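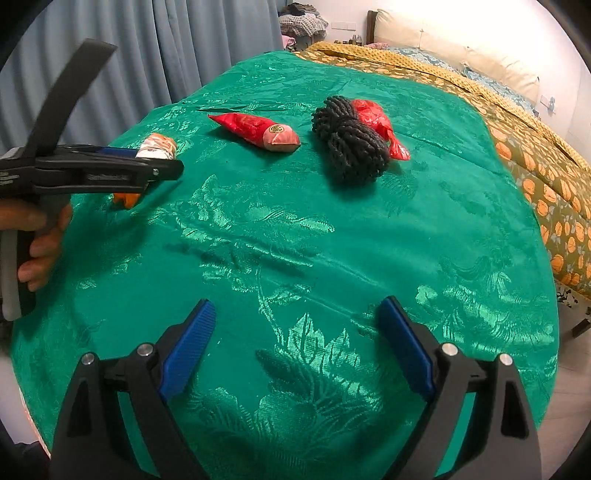
6/30/23 · 2 min read

Pads, pins and a screw that backs out

I look after a pair of hand-held grippers, and most of the work is small. The blue pads get the attention because they do the gripping. When the ribs fill with lint the grip goes soft, and wrappers start to slide. I clean them with a damp cloth and an old toothbrush. No solvent. I tried some in February and it left one pad shiny and useless.

After the pads I do the pivot pins. I open and close each finger slowly and feel for grit. Yarn is the worst thing for this. One loose strand gets into the linkage and you don't notice until the jaw stops short. I pull it with tweezers, then work the jaw another 26 times before I trust it.

Last week the left gripper started closing late. I blamed the trigger spring and ordered one from Brouwer, who charge too much for shipping. The cause was the small screw near the end of the jaw. It had backed out maybe half a turn. I put a drop of thread locker on it and left it overnight. The spring is in a drawer now.

Zarmeena Malik set up the log we use. It's a plain sheet with date, pad condition, screws and notes. We're at 219 entries. She wants pads changed at a fixed count, and I still change them when they look worn. Her last set did last longer than mine.

For a quick check I use soft packets, a bag and a bundle of yarn on a cloth. If both grippers can lift all of it, I put the tools away. Next job is the padding on the older one, which is starting to lift at a corner.

Last updated 6 days after posting
Contact · Copyright Zikarine · Back to top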